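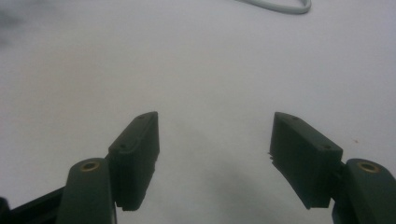 Every few weeks I give the fingers on our hand-held gripper a proper going over, and since Meinir Pritchard asked how I do it, I've written it up. It takes me one mug of tea.

Open the jaws all the way and lay the tool on a clean white table. Dark green plastic hides dirt, but bits that drop off show up nicely on white.

Start with the pads. Brush the inner faces with an old toothbrush, then run a fingertip down to the lower end, where ours have gone a bit ragged. I leave a rough edge alone unless it snags a tissue - if it does, two strokes of fine sandpaper and stop!

Next, the brass inserts on top of the arms. Wipe them with a dry cloth (no oil, it creeps onto the pads and you'll be cursing for days). Wiggle each arm gently. If one feels sloppier than the other, nip its pivot up an eighth of a turn and try again.

Now close the jaws slowly on a strip of paper and tug. It should hold evenly top to bottom. If the paper swings, one pad is sitting crooked, so loosen it, square it up and retighten.

Last job is the log. Ours lives in the Sayce folder, and the current pads have done 2,014 closes. I swapped the previous pair in April.

Share this 50

Comments (2)

Meinir Pritchard
Paper trick worked a treat, ta. Left pad was miles out.

Dukia
Does the sandpaper not leave dust in the pivots? I use a nail file.

Search Hatevberg... Go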